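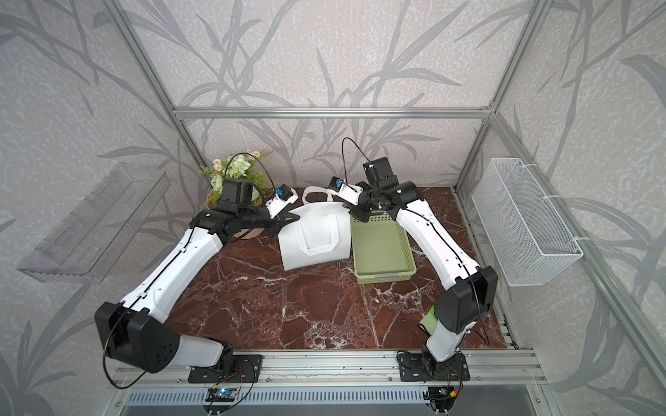 Two arms over a dark marble work surface.

Readers have asked for guidance on store loyalty points ahead of the spring sales. The following applies to the Nirden household card, which I have held since August.

Points are credited at the register and expire after 100 days. A balance of 3000 points may be exchanged for a voucher worth $40, valid on cookware, linens and small appliances. Vouchers cannot be applied to clearance items. My own balance stood at 2192 this morning, so I will be waiting for the next bonus period before placing an order.
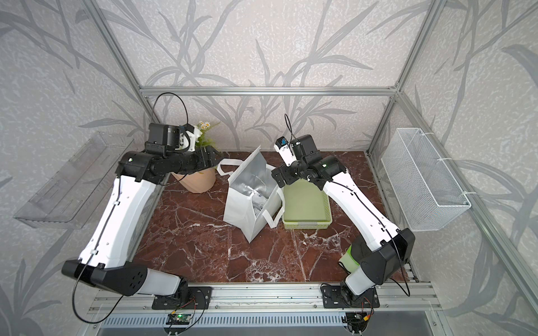 Kestusau wrote in response to the previous post that the voucher had been refused at the Wivance counter inside the store, although the leaflet lists that counter as participating. I have since confirmed with the service desk that Wivance purchases earn points but do not accept vouchers. The leaflet is to be corrected.

Shoppers who intend to combine a voucher with a printed coupon should present the coupon first. The discount is taken from the shelf price, and the voucher is then applied to the remainder.

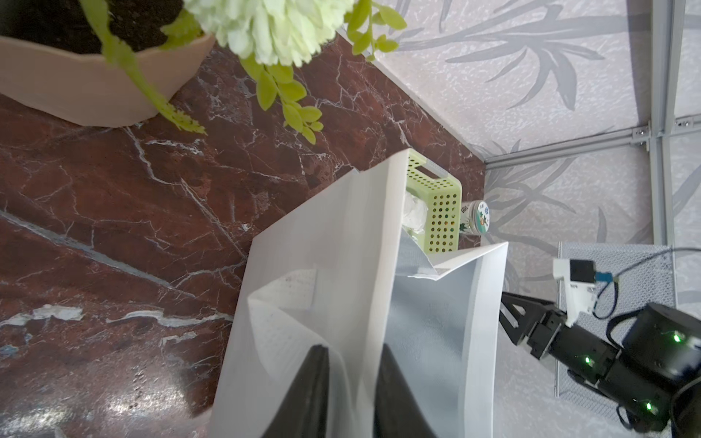 Returns are handled differently. If an item bought with a voucher is brought back, the cash portion is refunded and the points are restored to the card, with their original expiration date. Keep the receipt until the points appear on the account.

Posted Feb 28, 2019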